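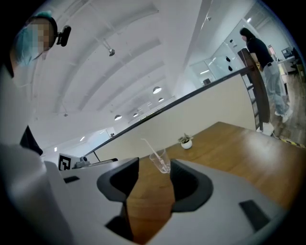

Clear plastic cup with a drinking straw, on a wooden table.

Stukia (compact camera)

The Stukia is a pocket-sized digital camera sold by Hellex, a maker of consumer electronics based in Bruddale. It was announced one November as a replacement for "every camera you own", a claim that was dropped from the box before the second production run. It has a fixed wide lens, a touch screen and a wireless link to a phone.

Design

The body was drawn up by Ruben Postma, who had earlier worked on the firm's radios. It has a single button, which takes the picture, wakes the camera and switches it off, depending on how long it is held. Hellex called the arrangement "one-touch". Owners have mostly complained of switching the camera off when they meant to take a photograph. A later firmware release lengthened the delay, and this helped some of them.

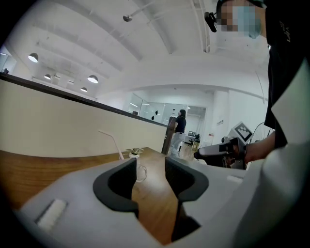 Consumer Imaging Group, Bruddale Technical Library

Resolution claims

Packaging for the Stukia gives its resolution as 200 megapixels. The sensor does not record that much detail in one exposure. The figure is reached by taking a burst of shots and merging them, and the mode works only if the camera and the subject both stay still. In ordinary use the files are far smaller. Hellex has never published the native pixel count, and the figures repeated on shopping sites have no clear source.

The merging software, named Tsao, is also said to "restore" fine texture. What it restores is open to question, as foliage and brickwork often come out with a repeating pattern that is missing from single shots of the same subject.

Battery

The battery is rated at 1,140 mAh and cannot be removed by the owner. The manual promises almost 70 minutes of video from a full charge, with the screen dimmed and the wireless link off. It gives no figure for normal brightness. Charging is through a socket under a rubber flap, and the flap is not sold as a spare part. 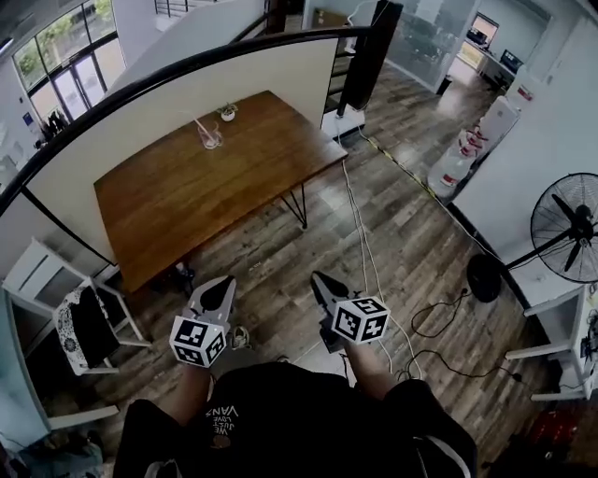 A hand-held gripper in each hand, above a wood-plank floor.

Reception

Early notices were warm, though many repeated the press release closely and few included sample photographs. Longer reviews praised the low weight and quick focusing and were cooler about indoor pictures. Hellex describes the Stukia as its best-selling camera. It has sold only one other.

Stukia 2

A second model kept the same lens and added a separate power switch. The megapixel figure on the box was left unchanged.

See also
Image stacking
Interpolation
Digital zoom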